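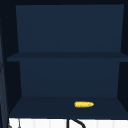
Renzo Tedesco asked after the previous lecture whether a policy trained only on rendered kitchens can be said to have learned a task, or merely the habits of its renderer. The question is a fair one and sets the topic for these notes.

Lecture 4: Visual Randomization and Object Retrieval in Simulation
Prepared by Svend Baldursdóttir
May

Consider a retrieval task in which the target, an ear of corn, lies on the lower shelf of an open navy unit above a tiled wall. Colour alone separates target from background. A policy may therefore reach high success by seeking yellow, with no representation of shape or of shelf depth.

The Kistadau protocol tests for this shortcut. A policy is trained on 700 demonstrations under a fixed palette, then evaluated over 100 episodes in each of 2 conditions:

Condition A: cabinet and target colours as in training.
Condition B: cabinet colour resampled at every reset, target unchanged.

Initial poses are matched across conditions, so that a drop from A to B may be attributed to appearance. Success requires the target to be lifted clear of the shelf and held until the episode ends.

Students should report both rates with confidence intervals. A single pooled figure will not be accepted. Failures are to be sorted by stage (approach, grasp, lift) before any explanation is offered.

Reading: Yazdani course notes, section on domain randomization.

Last updated: May
Comments (2) Shares (4)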